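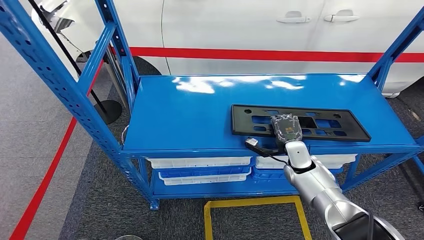 Hospitals have grown used to treating colorectal cancer as a concern of late middle age, and their referral habits show it. A person of 34 who reports bleeding and fatigue is still likely to be sent home with advice on fiber and a suggestion to return if matters do not improve. The Wotdale Patient Forum believes that this practice should end.

Over the past year the Forum reviewed 1,169 accounts submitted by patients under 50 and their families. In 108 of them, the patient had visited a primary care office at least three times before a colonoscopy was ordered. Such accounts cannot establish a rate for the population at large, and we do not offer them as one. They do describe a delay that clinics have the means to shorten.

Dr. Gopinath Thomas, who advises the Forum, has proposed that any adult with unexplained rectal bleeding receive a stool test at the first visit and a specialist's decision within 28 days. We support both measures. The objection most often raised is cost, and it deserves a serious answer. Endoscopy units are short of staff, and younger patients would add to their lists. A stool test, however, is inexpensive and helps decide who should be seen first.

Insurers should cover the test without regard to age when symptoms are present. The Forum will put this request to the state's health plans in May.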